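Irnodach
1/20
Long thread, get a drink. I've finally sorted my jewelry, all of it, after a whole winter of dropping earrings into whatever was closest, and I have feelings about boxes now and you're going to hear them.

2/20
Background for the newer folks: for years my things lived in a cookie tin. One tin! Everything in it was friends with everything else. Getting one necklace out meant getting four necklaces, a brooch and a safety pin out.

3/20
So in January I ordered a pink box from Ludura. I went back and forth between the pink and a very sensible gray for two evenings and then thought, who am I being sensible for? Pink it was. Order 1472, I know it by heart from checking the tracking so much.

4/20
What sold me was the drawer. The top has the ring rolls and the earring pad like so many of them do, but then the lower part slides out at the front with four more sections, all lined in cream, and I am a person who can be won over by a drawer. 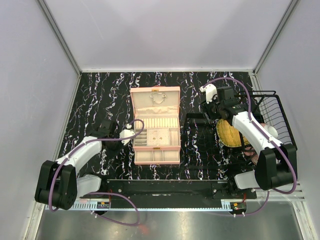

ludura_and_lace
I have a drawer like that on mine and I'd say put the heavy bracelets down there and keep the top for the small stuff. I did it the other way at first and the whole box wanted to tip back every time I opened the lid.

5/20
Good advice, thank you! I'd been planning bracelets on top because I wear them most, and then I tried the drawer for them and it sits so much steadier. Bracelets are down there now and they get the whole width of a section each to sprawl in.

6/20
Next thing, and I mean this kindly: do your sorting on a dark surface if you have one. Mine is black with pale veins running all through it, and I used to think that would be hopeless, like looking for a pearl in a snowstorm.

7/20
But a plain light-colored thing shows up on it straight away. You set one small white piece down by itself 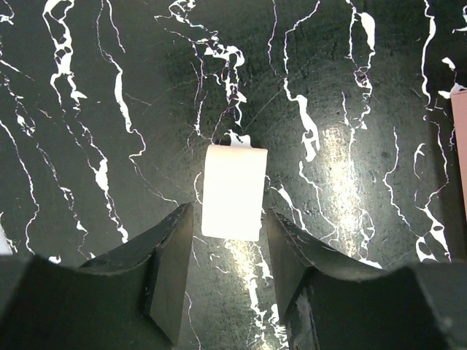 and your eye goes right to it, even with all that veining going on around it. Silver chains are another matter (silver chains just join the veins and wave at you), so those I sort on a folded tea towel, a dark blue one.

8/20
Watch the shine, too. A glossy top throws the light back at you, and a clear stone sitting in a patch of glare may as well be in another county. I shift my chair a bit until the bright spot is somewhere I'm not working. Very scientific.

9/20
My order of doing things, in case it helps anybody. Rings first. They're quick, they all go in the rolls, and you feel as if you've gotten somewhere. I space them out instead of packing them in tight, and then there's room to pinch one and pull.

10/20
Earrings second. Studs go through the little holes in the pad, pairs side by side. Anything without a partner goes in a saucer until the end. I had a LOT in the saucer by the end. I found one partner inside a glove, if you want to know how my life is run.

11/20
Now, the dish rack question, which I get whenever I post from this spot. Yes, the rack lives right there beside where I sort. It's the only good stretch of counter I've got and the two have to get along. Black wire, open grid, very handsome, and a terrible place to drop a stud.

12/20
My rule is that the box gets its own patch and the rack gets its own patch and there's always some bare counter left between them to work in. Nothing with a clasp goes over the wires. And I dry whatever's on the yellow plate before I start, every time, no exceptions, my mother would be so proud.
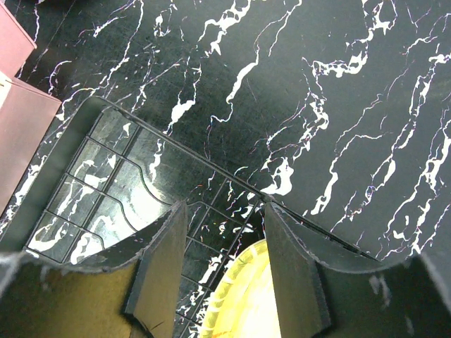

13/20
Necklaces! I leave them for last and I always regret it, then I do it again. If you have a tangle, lay it flat, put a drop of baby oil on the knot and use 2 sewing pins to tease it open. Put some music on. Do not pull. I know you want to pull.

14/20
Once they're apart, fasten every clasp before you put the chain anywhere. An open chain will find another open chain in the night. I learned this from a long comment on the old Ikonen craft boards years ago and I've never once had cause to doubt it.

15/20
For a while I had mine on cup hooks inside a closet door, which looked lovely and rattled like a ghost story every time I got a sweater out. So the ones I wear all week have moved up into the lid of the box, hanging with a bit of air around them.

16/20
It does mean the lid wants opening gently, and all the way up until it stands by itself. If you let it drop back the chains swing and you're more or less back in the cookie tin.

17/20
I took a while over where the box should face. With the lid at the back and the drawer toward me I can reach everything without leaning over a chain, and I can see what I've got at a glance, and I've worn more of my own necklaces this month than I did all last year. 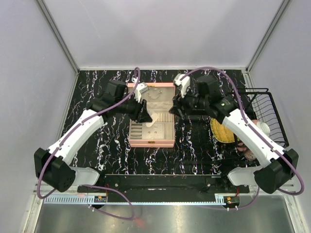 Irnodach
18/20
Somebody asked in my messages if the cream lining gets grubby. It will, a bit! I go over mine with a dry, soft makeup brush (a clean one, please) along the ring rolls where the dust settles, and I don't put anything away with hand cream still on it. So far so good.

19/20
Things that did not make it into the box: the big wooden bangles, which were never going to fit, a watch that needs a battery, and the saucer of single earrings. The bangles are on a mug tree I picked up at the Dritgate flea market and I like them there very much.

20/20
The single earrings I can't throw out, I just can't, so they're going to be pins on a denim jacket once I find the right glue. If you've done this and yours stayed on through a wash, tell me what you used. I've got the jacket out on the chair already and it's looking at me.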